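Unonik Vocal Booth Kit, Second Version

4 min read

Every rapper who has recorded in a closet gets told, sooner or later, to buy a booth. Vaststead now stocks the second version of the Unonik kit, and the maker's leaflet says it will give you "album-ready vocals at home." We sell the thing and we would still like to know what that means. Plenty of albums have been made with a blanket over a door.

What you get for $420 is a folding frame, four padded panels, a roof panel, and a bag of clips. It goes up in a bedroom corner and gives one person enough room to stand and move their arms. Two people will fit if they are friends. The first version had three panels and a roof that sagged, and Unonik doesn't mention that one much anymore.

Does it work? It cuts the echo off bare walls, and fast verses come out clearer for it. You'll hear the difference most on doubled lines and ad-libs, where room sound piles up. It does not keep out traffic, barking, or the upstairs neighbor. The word "soundproof" is on the carton and we asked Unonik to take it off. The September shipment arrived with it still there.
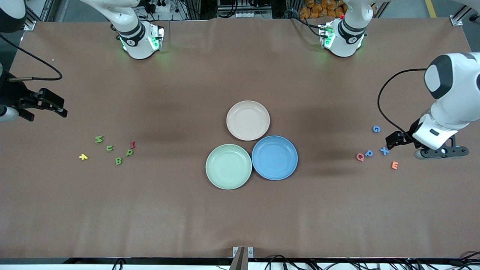

Montri Chuensuk, who mixes rap and R&B for the Khunthong label, had our display kit for a month. He liked it for guide vocals and hooks. For a lead vocal he kept two panels, put them behind the rapper, and left the rest in the bag. His note on the roof panel was one word long and we won't print it.

There is also a bigger kit, the Unonik Wide, at $1,059. It adds a door and a window panel. The padding is the same padding. Unless you really need a door, we can't see where the other money goes, and we've told customers so at the counter.

The full studio bundle is $1,674 and adds a microphone, a stand, a pop filter, and headphones to the Wide. The microphone is decent. The headphones leak, so your beat ends up on your vocal track, a strange thing to pack with a booth. Buy those somewhere else.

Setup takes one person an evening the first time and much less after that. Hang the back panel first. The padding smells for a while out of the carton, and it gets warm in there by the third take.

Returns are accepted if all the clips are in the bag. Kits can be tried at our Toltthorpe store before you spend anything. Bring your own verse and your own headphones.

Contact Vaststead | © Vaststead, all rights reserved | Back to top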